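9 June 2019
Beater room, Pillthorpe

Continuing with the cotton and abaca blend. Last batch came off the felts too soft and Biljana Stojanovska thought it was underbeaten, so today I let the Dimitrov beater run longer with the roll down one more notch. Stopped every so often and did the jar test. Clumps were gone by the third jar. Fibers hung evenly in the water and settled slowly.

Weighed out 1,679 g of dry fiber total. Two thirds cotton linter, the rest abaca. Abaca was soaked overnight in the gray tub, linter went in dry in torn pieces. Should have soaked both. The linter took a while to open up and I had to push it around with the paddle to keep it from sitting in the corner by the drain.

Vat water was at 46 on the Udex pH/temp meter when I read it the first time, which made no sense until I saw it was set to show hardness. Switched it over. pH came out just above neutral. Somebody please leave it on the pH setting or put a note on it.

Pulled sheets on the small mould. First few were thick on the left. I think the vat stand is out of level again, or I am dipping the left hand first. Lech Tomaszewski pulled the next few and his were even, so it is my hands. He shakes front to back once, then side to side, then leaves it alone. I was shaking too long, after the sheet had already set.

Pressed the post in two rounds. Changed the felts between rounds. The old Trundari felts are leaving a weave mark on the felt side and I would like to retire them or keep them for blotting only. The newer ones leave almost nothing.

Drying: half on the boards, half in the stack with blotters and a weight on top. Board sheets have a good smooth face but the corners are lifting where I brushed them out in a hurry. Blotters need changing tonight and again in the morning.

Used 200 ml of size in the vat. Ink test on an offcut from the November batch (same size, same amount) still shows slight feathering on the vertical strokes.

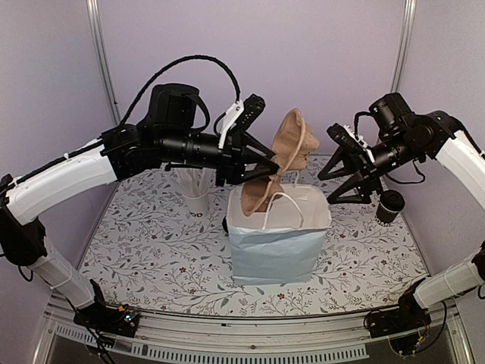 Sizing is the thing to sort out before the next run. I want to try one batch with double the size and one with none, same fiber and same beating time, so we have something to compare by touch and with the pen. Also want a rough, coarse sheet in the set for contrast. The brown molded-pulp cup carrier tipped over the blue paper bag is the sort of material I have in mind, so save any carriers like it and I will tear them up and soak them. The twisted white handle on the bag is worth saving too, to see how it pulps next to flat paper. Keep the two in separate buckets and label them. Still to buy: blotters, a stiff brush for the boards, mesh for the drain.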